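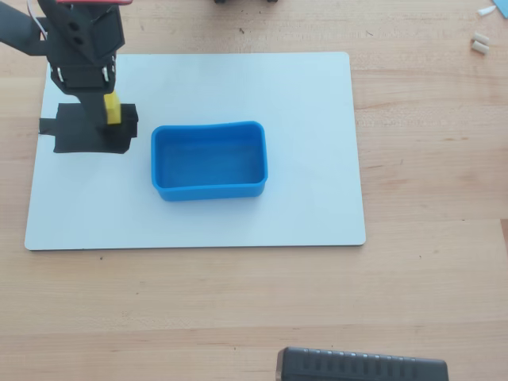 Home | Syllabus | Handouts | Readings | Contact

Unit 2: Inventory Records

Inventory is recorded at cost when goods are received. Cost includes freight paid by the buyer - but excludes refundable taxes.
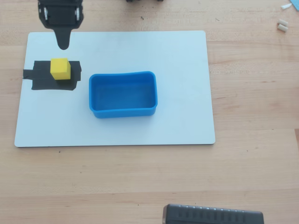

When does ownership pass to the buyer?
Ownership passes at the point named in the shipping terms.

Peixoto orders 500 units from Dostard, shipping point terms. Units in transit on the closing date belong to Peixoto.

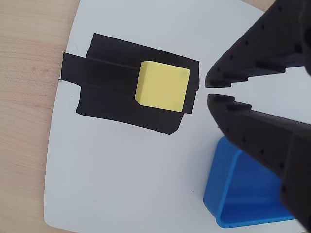

Freight of 2370 is added to the cost of the same order and is not charged to selling expense.

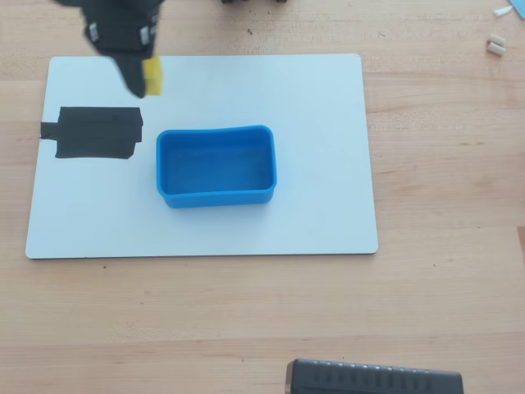
Students shall submit Exercise 20 to Instructor Deolinda Vieira. Late work requires written approval.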